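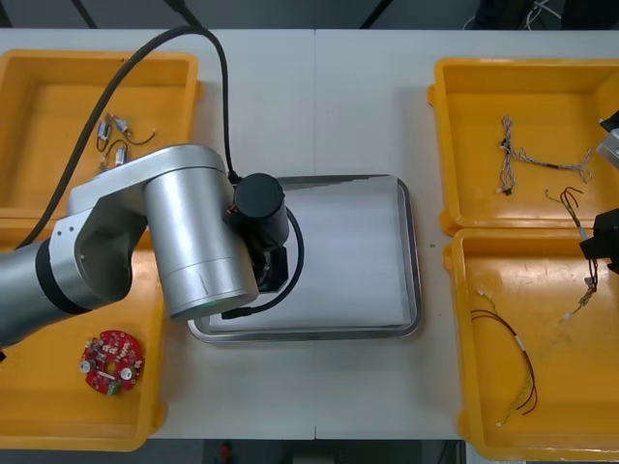
Attachment 1: yellow trays and metal tray on the table

Ticket opened by: Nhi Diệp
Product: Wandeo calling credit, desk phone and app
Subject: Calls to my aunt drop at 7 minutes, every single time

Hi! So I've been using Wandeo to call overseas from the workshop for ages and loved it, but since I moved to the new plan my calls cut off at exactly 7 minutes. No beep, no message, just silence (and my aunt keeps talking, bless her). It happens on the desk phone and in the app too. I've restarted the router, reinstalled the app and topped up my credit, so it isn't a balance thing. Local calls are fine, I had one go 37 minutes on Thursday with no trouble at all.

Reply from Milan Verbruggen, Wandeo support

Hi Nhi, thanks for all the detail. Could you tell me which access number you dial, and whether the app is set to Wi-Fi calling or to the access number? Please also try one call over mobile data with Wi-Fi calling on.

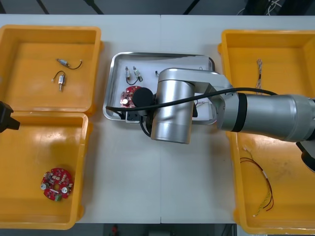 Attachment 2: bins, left and right

Reply from Nhi

OK, did my homework! The app was set to the access number, same one I have saved on the desk phone, the Flondham one. I switched to Wi-Fi calling on mobile data and stayed on for 100 minutes. My aunt was thrilled, my ear not so much. Then I went back to the access number and it dropped at 7 again. So I guess it's the number?

Also, I got charged the connection fee on each redial, and I had to redial a lot. Can that come back to me?

Reply from Milan

That helps a lot. The Flondham number still goes through our old carrier, Henedard, and their side is closing long calls when a keep-alive message doesn't get answered. I've passed it to Elaheh Bahrami on the routing team. Please use the Henedard-free number I've put in your account page for now. Your redial fees are refunded as credit.

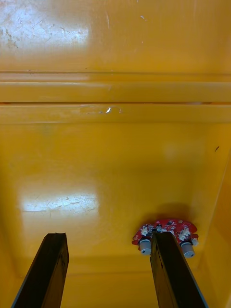

Attachment 3: inside of a yellow bin, red board near the lower right

Reply from Nhi

New number saved on both phones. Called at lunch and talked for 120 minutes, no drop! The credit showed up too, thank you. One small thing, the old number is still listed first in the app, so you might want to move it down before somebody else picks it like I did. I'm happy for you to close this one.

Status: Solved
Follow-up: app number list, assigned to Elaheh Bahrami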